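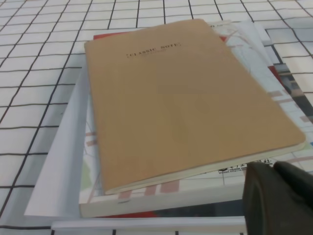
Notebook on top of a magazine or book, bench side.

11 December 2006

OK, back on the blood count controls. Chaimae Kabbaj reran the low white cell sample first thing and got the same answer I did, so I'm going to stop blaming my pipetting. Both of us come out low on the old analyzer and fine on the Etonar. Same tube, same rack, ten minutes apart!

What I did this morning: mixed the Van Hecke control by hand (slow inversions, none of that vortex business), let it sit out until it lost its chill, then ran it four times on each machine. The Etonar was happy all the way through. The old one drifted down on every run and flagged the last one. I cleaned the aperture, ran the rinse cycle – twice, I got distracted by the phone – and tried again. Better but still not good.

Chaimae thinks it's the diluent. We opened a new Brasilo carton last week and I can't find anyone's initials on the log for it, mine included. She wants to go back to the tail end of the old lot and compare. There's one 300 ml bottle left in the cold room, so we get one decent try at it.

Platelets, while I'm here: one smear showed clumping, so I asked the ward for a fresh draw in citrate. Machine count on the first tube was rubbish, please don't report it. I've written REPEAT on the request form in big letters.

Teen samples for the leukemia follow-up study are still going on the Etonar only until this is sorted. Slides are stained and drying, I'll do the manual diffs after lunch. If you get to them before me, the stain is a bit heavy on the blue side, I left them in too long.

To do: call Ustton about the service visit (last one was May, we're overdue), find the missing page from the temperature log, order more citrate tubes. Also somebody has my good marker.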